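Stop testing grippers on blocks

I have spent most of February swapping fingertips, and I've never had so much fun being wrong. My view going in was that jaw force decides everything, so I bought the strongest pair I could afford, a Grarov set, and lined it up against the soft Taltard pads. On hard plastic cubes the two were so close that I nearly packed up and wrote a very dull report.

Then Fergus Dunbar told me to try crochet. Yarn squashes, snags and rolls – everything a cube refuses to do! Over 30 tries per set, the stiff fingers dropped the ball 16 times and the soft pads 8. I had a ranking at last, and it was the opposite of the one I'd have bet on.

So I think we should all be testing on soft, lumpy things, laid on cloth that bunches up when you push on it. Hand-held grippers make this cheap, too, as you can feel a bad grasp in your own wrist before any arm is involved.
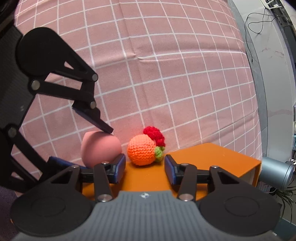 I'd go further and say test with 2 grippers at once. Most comparisons I read use a single one, and you learn so much more when the jaws have to share a small space and stay out of each other's way. Clokska's linkage, which I had written off as bulky, did far better at this than I expected. I'm trying it on socks next.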